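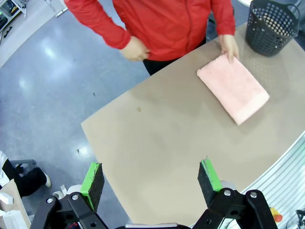
One Jacket, Four Ways Into Fall

Print | E-mail

I've worn the same zip-up to the grocery store for so long that the guy at the register would probably worry if I showed up in a coat. So this September I gave myself a little project: take the sporty jacket I already own and see how dressed up it can get before it looks silly.

First I called my friend Parisa Esfahani, who does alterations out of a tiny shop in Sirnholm and has strong feelings about hems. She told me to try it over a slip dress, zipped halfway, with ankle boots. I was sure I'd look like I'd left the gym in a hurry, but I loved it! (My sister did not. She came around when I swapped the boots for flats.)

Next up, wide-leg trousers. Mine are Cunha, a charcoal pair I got for $60 at the end of last winter, and they're long enough to trip on, so I cuffed them. Jacket on top, thin turtleneck underneath, big hoops. I wore that to dinner and stayed in it until almost midnight.

The skirt was harder. Pleats and a stretchy waistband fight each other, and I ended up leaving the zipper all the way open and belting the skirt over a tucked-in tee. Better, but I keep fiddling with it.

If you're shopping, Tellumik has a nice boxy one for $133, and Pudeck makes a shorter cut for $99 that's great if you're petite like me. I also tried on a cashmere version for $1,105 and put it back very, very carefully.

Next month: scarves, and the one I lost on the train.

Print this article | E-mail to a friend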